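Plateau vide-poche Clillano, format rectangulaire

Réf. 1399 – Rouge – En stock
Partagé 32 fois – 2 commentaires

Le plateau Clillano sert à poser les bijoux du quotidien : bracelets, montre, bagues, boucles d'oreilles que l'on retire le soir et que l'on reprend le matin. Il se place sur une commode, une console d'entrée, une coiffeuse ou dans un tiroir assez large. Il n'a pas de couvercle et pas de compartiments. Tout reste visible et accessible.

Le modèle fait partie de la gamme de rangement ouverte d'Etetti, dessinée par Sabine Stüber. Les autres plateaux de la gamme sont plus petits ou compartimentés. Celui-ci a été ajouté en février à la demande de clientes qui portent des bracelets rigides et qui ne trouvaient pas de case assez grande pour les loger.

Présentation

Le plateau est rectangulaire et peu profond. Les parois relevées sont brillantes, le fond est mat. La différence de finition a une utilité : sur un fond brillant, les montres à bracelet métallique glissent quand on déplace le plateau, et les petites rayures se voient vite. Sur le fond mat, les pièces restent à peu près où on les a mises.

La teinte du fond tire un peu sur le rose par rapport aux parois. C'est la même couleur au départ, mais la surface mate renvoie la lumière autrement. Sous un éclairage chaud l'écart se réduit.

Les bords sont arrondis à l'intérieur, ce qui permet de passer un chiffon dans les angles sans laisser de poussière. Le dessous est plat. Quatre pastilles antidérapantes sont fournies dans un sachet à part. Elles ne sont pas collées d'avance car certaines personnes glissent le plateau dans un tiroir et préfèrent s'en passer.

Ce que l'on peut y ranger

– Bracelets rigides, joncs ouverts ou fermés, manchettes
– Montres, posées à plat ou sur la tranche
– Bracelets de perles ou de billes
– Bagues et boucles d'oreilles, de préférence dans une coupelle posée à l'intérieur
– Clés et monnaie, si le plateau est utilisé dans l'entrée

Les colliers fins sont moins à leur place ici. Sans séparation, les chaînes s'emmêlent entre elles et se prennent dans les fermoirs des bracelets. Pour les colliers, voir le porte-bijoux mural Petersen en bas de page.

Conseils de disposition

Poser d'abord les pièces rigides contre les parois. Elles tiennent seules et laissent le centre libre. Les bracelets souples viennent ensuite, en boucle ou repliés, sans les empiler sur les pièces en métal gravé ou à motif qui accrochent les fils.

La montre se met en dernier, cadran vers le haut. Si le bracelet est à maillons, l'étendre dans la longueur du plateau prend moins de place que de le refermer. Les personnes qui possèdent plusieurs montres auront intérêt à choisir un second plateau ou le modèle à coussins.

Les perles demandent un peu plus d'attention. Elles se rayent au contact du métal et des pierres dures. Si le bracelet de perles est de valeur, le laisser dans une pochette en tissu à l'intérieur du plateau. Pour des perles fantaisie, la question se pose moins.

Il est préférable de ne pas remplir le fond en entier. Avec un peu d'espace entre les bijoux, on attrape celui que l'on veut sans soulever les autres.
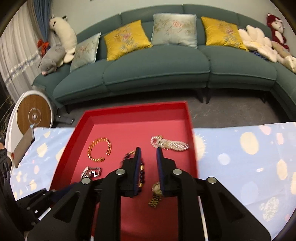
Plateau Clillano rouge, avec bracelets et montre dorée.

Entretien

Un chiffon doux légèrement humide suffit pour les parois et pour le fond. Sécher tout de suite. Ne pas utiliser d'éponge abrasive, d'alcool ni de dissolvant : les parois brillantes perdent leur aspect et la reprise n'est pas possible. Les traces de crème ou de parfum se retirent à l'eau tiède savonneuse. Le plateau ne passe pas au lave-vaisselle.

Éviter de vaporiser du parfum au-dessus des bijoux lorsqu'ils sont dans le plateau. Le conseil vaut pour les bijoux autant que pour la finition.

Ne pas laisser le plateau en plein soleil derrière une vitre. Le rouge est une couleur qui passe plus vite que les autres.

Livraison et retours

Le plateau est expédié à plat dans un carton renforcé, avec les pastilles et une notice d'entretien. L'envoi part de notre entrepôt de Telance. Les commandes de plusieurs plateaux sont regroupées dans un seul colis, sauf demande contraire au moment du paiement.

Un plateau rayé ou fendu à la réception est échangé. Conserver le carton et nous envoyer une photo du défaut avant tout retour. Les plateaux qui ont servi ne sont pas repris, même s'ils sont en bon état.

La prochaine livraison de l'entrepôt est prévue le 15 juillet. Les commandes passées après épuisement du stock actuel partiront à cette date.

Questions fréquentes

Le plateau existe-t-il dans d'autres couleurs ?
Pas dans ce format pour le moment. Les petits formats existent en gris et en vert.

Peut-on ajouter des séparateurs ?
Les séparateurs de la gamme compartimentée ne s'adaptent pas, la hauteur des parois est différente. Une ou deux coupelles basses font l'affaire pour les bagues.

Peut-on empiler deux plateaux ?
Oui à vide. Avec des bijoux à l'intérieur, non : le plateau du dessus repose sur les pièces les plus hautes et peut les marquer.

Peut-on le poser sur un tissu ?
Oui, sur une nappe ou un drap il tient bien, à condition que le support en dessous soit ferme. Dans ce cas les pastilles ne servent à rien.

Commentaires (2)

Perrine Masson
Je l'ai pris pour mes manchettes, qui n'entraient dans aucune boîte. Elles y tiennent toutes avec ma montre. Le fond mat est bien, rien ne bouge quand je le déplace pour faire la poussière. J'aurais aimé une version avec couvercle.

Service clients Etetti
Bonjour et merci pour votre retour. Un couvercle est à l'étude pour ce format – nous n'avons pas encore de date. La demande est transmise à l'atelier.

Dans la même gamme

Plateau compartimenté Clillano, petit format
Plateau à coussins pour montres
Porte-bijoux mural Petersen
Coupelle basse pour bagues, réf. 1740
Pochette en tissu pour perles

Contact – Conditions de vente – Mentions légales – © Etetti, tous droits réservés – Haut de page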